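The roll in the drawer

Sille Ingvarsson has run a parcel counter in Prukholm for 16 years and still gets through three rolls of tape on a busy Monday.

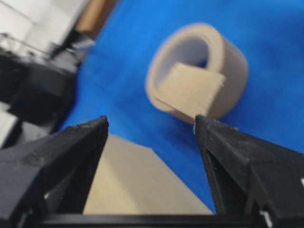

Finding the end

A wide tan band with its end hanging free is ready to use. If the end has stuck down, run a thumbnail round the roll until it catches. Ingvarsson folds the last centimetre under when she has finished a box. A ragged end should be trimmed square with scissors, or it will split along its length.

Paper or plastic

Paper tape tears by hand and takes ink. Plastic holds better in a damp van. Ingvarsson buys paper from Borbély in November, 400 rolls at a time, and keeps them on their sides in a cupboard away from the radiator. Heat makes the glue creep out at the edges.

One strip along the join and one across each end will do for most boxes. Books need two along the join.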